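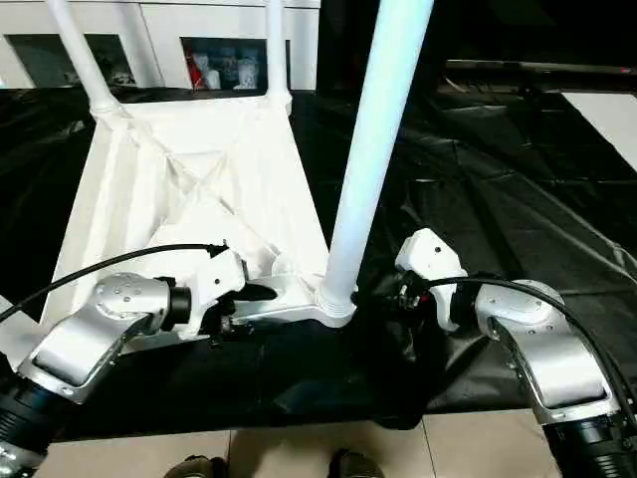
Re: [allotments-list] leeks, rust, and the water rota

Sorry all, quick one as I have to be out the door in ten mins. Answering a few things at once, bits from the last digest.

Rust first. Yes it's on mine too, plot 107, whole back row. Orange speckles all up the outer leaves. I've stripped the worst and binned them, not composted. Middle of the stem is fine to eat, we had some in soup last night. Didn't spray. Don't think there's anything worth spraying with by this point in the year anyway. If anyone wants mine for the pot come and pull them, far end past the Tranell fence, just leave the short ones by the path.

Ruxandra asked what varieties. I had Musselburgh and some free seed out of a swap packet marked only "long". The long ones got it far worse. Planted closer though so that may be all it is. Bulgarian Giant was the one I meant to sow and forgot.

Quoting Baoshan's bit below so I can answer in order:

On 1/28/22 Baoshan Yin wrote:

> Two things please. First the bed swap. I put onions in bed three last
> year, garlic the year before that. Can leeks go back there or is that
> asking for it? The book says three years, my neighbour says nonsense.
>
> Second the water. The meter by the lower gate read 3102 when I looked
> in December and it says 3925 now. Nobody is watering in January. Is
> there a leak or am I reading the wrong dial? There are two under the
> lid and the left one is all fogged up.
>
> Also does anybody have spare fleece, mine has gone to ribbons.
>
> Baoshan

OK. Beds. I'd not put leeks there. Onions garlic leeks all the same family and the rust will jump between them, garlic gets it worst of the lot. Put beans in, or squash if you can bear the space. Leeks in wherever you had potatoes, soil's nicely broken up already and you can dib straight into it. Your neighbour may have got away with it for years, some people do. Depends on the winter. This one's been mild and damp and that is why we're all moaning.

When you do plant: deep hole, drop it in, fill with water, walk away. Don't backfill. I used to firm them in and got stems like bananas. Pencil thick is right for planting out, anything thinner leave in the seed bed another couple of weeks. And I no longer trim the roots or the tops, tried half and half two years ago and couldn't tell which was which by autumn.

Spacing, I go 4 to a board width, the board being the old shelf I kneel on, so no use to anybody else. A hand and a bit. Give them more if rust has been bad, the air needs to get through.

Meter. You want the right hand dial, the fogged one is the old Diller meter and it was disconnected when they did the pipes. If both your readings are off the right one then yes that's a lot of water for nobody watering. Did you look at whether it was turning? Lid up, all taps off, watch the little red wheel for a minute. If it creeps it's a leak. If it's still then somebody filled something. My money's on the joint under the trough by the compost bays, ground there has been soft since before Christmas and I dont think it's only rain. I went in over the ankle.

Stopcock is left of the gate under the slab with the chipped corner. Turns the wrong way. You need the long key, it hangs in the shed behind the door, or did.

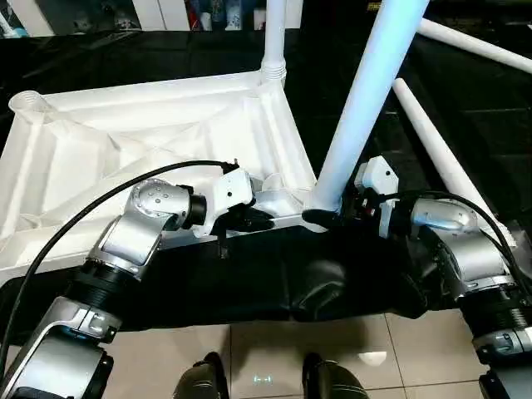 Hanyu Long: the key isn't behind the door any more, I moved it to the hook over the seed drawers when the door was rehung. And it is leaking. I stood there with the lid up this morning and the red wheel never stopped, every tap shut. I've turned it off at the slab so the lower half has no water till it's mended. Upper taps still work, they come off the other pipe.

Thanks Hanyu, saw that just as I was about to send so pasted it in. Good. So lower plots, no water, use the butts, most of them must be full. Junhao Pan said he could dig down to the joint if somebody gives him a hand with the trough, it wants emptying first. Bring a bucket and your own gloves. I can do mornings. Please dont turn the stopcock back on to "just fill a can", it'll be a bog by lunch.

Whoever pays the bill will want both readings so Baoshan can you send them on, with the dates if you wrote them down.

Fleece. I've got most of a roll, wide stuff, bit muddy. Take what you need. Fold it double over broad beans, single does nothing in a hard frost, though we've hardly had one. Weigh it down with bottles not bricks, bricks tear it. If you want to buy some, Zerine had it cheaper than the garden centre but only in the short packs, and you end up joining them with pegs.

Other bits while I'm here

Seed potatoes. Order's gone in. If you asked for Charlotte you're getting Charlotte. If you asked for the red ones they were out and I said yes to the substitute, shout if you hate that. Egg boxes, light windowsill, cool room, rose end up. Not the airing cupboard, we had that converstion last year.

Aiguo Meng wanted to know about sowing leeks in trays versus straight in the ground. I do a deep tray indoors late winter, not heated, and another pinch outside in spring as insurance. Indoor ones are always ahead, outdoor ones always tougher. By the following winter they're the same leek. If you've only room for one do outdoors and keep the slugs off. They look like grass when they come up so mark the row, I hoed mine off once thinking exactly that.

Moth. If you had the little caterpillars in the tops last autumn then fine mesh from planting out and keep it on. Enviromesh type stuff, fleece is too hot for it in summer. The Lü plot had theirs covered all season and not one hole. Mine uncovered, shredded, though they grew out of it after I cut them right down to a stump. Worth knowing if you think you've lost the lot, don't dig them up straight away.

Path edges still need doing between the bays and the top gate, if you've got shears.

Somebody left a good trowel on the wall, red handle. I've put it in the shed.

Right, have to run. Will look at the joint tomorrow if it's not chucking it down

R's question about saving leek seed I'll do next time, short answer leave three or four of your best standing, they need the whole second summer and a stake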